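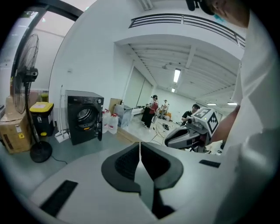 Two people at work, caps on.

Pantry Moths: Getting Them Out of the Flour and Keeping Them Out

The small brown moth zigzagging across your kitchen at 9 p.m. is not lost. It hatched in something you own, most likely a bag of food you bought with good intentions and never opened. Swatting it feels wonderful and changes very little, as the larvae are the ones doing the eating.

Start with the dry goods. Look for webbing in the corners of bags, clumped flour, and cream-colored larvae the size of a grain of rice (which makes checking the rice a treat). Birdseed and dog biscuits count as dry goods. So does the decorative jar of corn.

Anything with webbing goes into a tied bag and straight to the outside trash. Sealed packages aren't above suspicion either, as the larvae chew through thin plastic and cardboard.
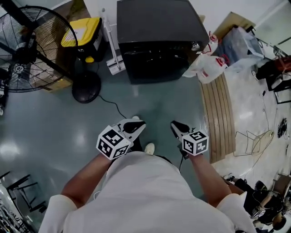
Page last changed: January

Next, empty the shelves completely and vacuum them, paying attention to the peg holes, the seams and the underside of each shelf. Peel up the shelf paper you swore was permanent. Empty the vacuum outdoors, then wipe everything with hot soapy water and let it dry. Please don't spray insecticide where you keep the oatmeal.

Food that looks clean but lived next door to the trouble can be spread on a baking sheet and heated at 140 degrees for 30 minutes, or put in the freezer for a week. My freezer held 15 bags of assorted grains last winter and no ice cream, a low point for the household.
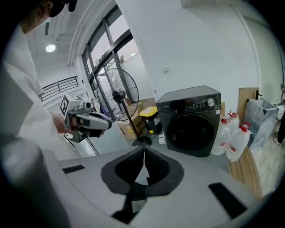
Then move whatever survives into glass or heavy plastic with a tight lid. I use Orkum jars, the square ones, and the lids are a nuisance to open, so I assume they're a nuisance to moths too. Twist ties and clothespins don't do the job.

Sticky traps are worth hanging once the shelves are clean. They catch the males only, so treat them as a way to keep score. Change them when the label says to, and go back through the bags if the catch starts climbing again. Bay leaves smell nice.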